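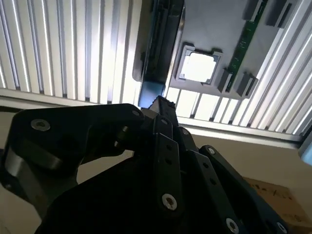 But the plan paid for itself in one repair, someone replied last night, so why tell people to skip it? Fair question. One person coming out ahead doesn't make it a good deal for the rest of us. Longer answer, sorry in advance.

2/ I bought a desktop from Breron in July. At checkout they pushed the Illon protection plan, $169 for two years. The guy said "it covers everything." I asked to see everything. It was 44 pages.

3/ Page nine is where it gets fun. "Wear" isn't covered. Dust isn't covered. "Gradual loss of performance" isn't covered. What do people think happens to computers??

4/ Also there's a service fee per claim. It's in the same paragraph as the shipping rules, in case you were hoping to find it. 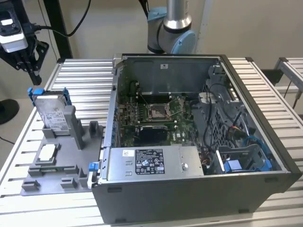
5/ The clause that really bugs me is the one about opening the case. Any "unauthorized access to internal components" and they can turn down the claim. So no adding memory, no blowing out the dust they also won't cover. Look at a tower on its side with the panel off. Slots for cards, a lever on the processor socket so you can get a chip in and out. These things are made to be opened!

6/ Someone will say Kozłowski has a better plan. Maybe. I read theirs too and it caps the payout at the "current market value," which they decide. I'd like to see that number before I pay, and they wouldn't give it to me.

7/ My plan: the $169 went into savings. If the power supply dies I'll buy a power supply. Hotavau wanted over $189 to swap one, parts extra, and I'm not sold on that either.

8/ If you have one of these plans and got a claim paid, tell me what broke and what you paid in fees. Both numbers please.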